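Food Packaging and Condiments – Week 4 handout
Thick sauces: why they flow, why they don't

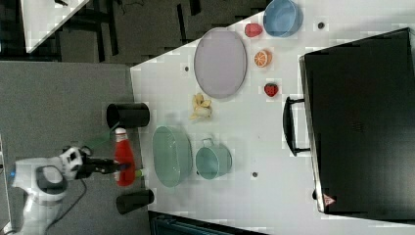 1. Before the session

Read the Tremblay chapter (the short one, pp on yield stress). Skip the maths boxes unless you like them. Bring a calculator and your notes from week 3 – we pick up at viscosity and I won't go over it again.

Anyone who missed the starch practical, see Ekkachai Jaidee in the prep kitchen, mornings before 10. He has the spare worksheets.

2. Recap, quickly

Viscosity = resistance to flow. Water low, honey high. Both Newtonian, near enough: stir harder, it moves faster in proportion, and the viscosity stays the same at a given temperature.

Temperature matters a lot. Warm honey pours, fridge honey sulks. Always write down the temperature with any reading. Half of last year's reports lost marks for this.

3. Sauces that don't behave

Tomato ketchup, mayonnaise, mustard, salad cream. All non-Newtonian. Two ideas you need:

Yield stress – the push needed before anything moves at all. Below it the sauce acts like a soft solid. Above it, it flows.

Shear thinning – once moving, the harder you push the thinner it gets.

Put them together and you get the old glass bottle problem. Tip it, nothing. Tap it, nothing. Thump it, half a plateful.

Don't mix up shear thinning with thixotropy. Thixotropy is about time: keep stirring at the same speed and it thins gradually, then recovers when left alone. Ketchup does a bit of both which is why people get muddled. In the exam say which one you mean.

4. What gives the body

Tomato ketchup: pectin and bits of cell wall from the fruit, tangled up and holding water. Fine pulp gives a thicker sauce than coarse pulp at the same solids. Some recipes add xanthan, a very small amount does a lot.

Mayonnaise: different story. Oil droplets packed so tight they squash against each other. Egg yolk keeps them apart. More oil = stiffer, up to the point it splits.

Mustard: ground seed, mucilage from the husk. Some separates on standing, hence the yellow water on your sausage.

Syneresis – liquid weeping out of the gel. Learn the spelling, I will take the mark off.

5. The container

Glass. Inert, good barrier, looks nice, heavy. Can't be squeezed so you rely on gravity and temper.

Squeezy plastic. You supply the stress by hand. Wall has to give easily and then spring back. As it springs back it pulls air in through the top – so there's oxygen in the headspace after first use, and you need to think about browning and about mould on the neck.

Cap-down bottles. Sauce sits over the opening, ready to go. Needs a slit valve or it dribbles. Valve opens under pressure and shuts when you let go. Watch for weeping through the valve in a thin sauce.

Sachets. Fine for one serving, poor for waste, and rotten to open with wet hands. We do these in week 6.

Also: residue. What stays on the wall is waste that someone paid for. Depends on the yield stress, the wall surface, the shape of the shoulder. Square shoulders trap more than sloping ones.

6. Worked example

A Roremano catering bottle holds 600 g when full. Squeezed until nothing more comes, 15 g is left inside.

Residue as a fraction of fill = 15 / 600 = 0.025
So 2.5 per cent.

Now you do one. The Geltance jar: 778 g full of sauce and jar together, 344 g for the empty jar and lid. What is the mass of sauce? If 15 g stays behind after scraping, what per cent is that? One decimal place please. Show the subtraction.

7. Practical – the slump test

Work in pairs. Sauce at room temperature, take it out of the fridge the night before if its been opened.

Fill the ring level with the top. Scrape off with a palette knife.
Lift the ring straight up, slowly. No twisting.
Start the timer as it leaves the plate.
At 30 seconds read the spread on all four lines of the plate, take the mean.
Repeat twice with fresh sauce. Don't scoop up the old lot – it's been sheared.

Use the Bava own-label ketchup first, then the mayonnaise, then one of your choice. Wash the ring and dry it properly between sauces, a wet ring gives silly numbers.

8. For the write-up

Table of readings with units in the headings. One graph. A paragraph on which sauce has the highest yield stress and how you can tell from the spread – small spread, high yield. Then a paragraph on what container you'd pick for it and what could go wrong with that choice.

Two sides maximum. Hand in at the office by 4 pm, not under my door.

Next time: emulsions properly, and why mayonnaise hates teh freezer.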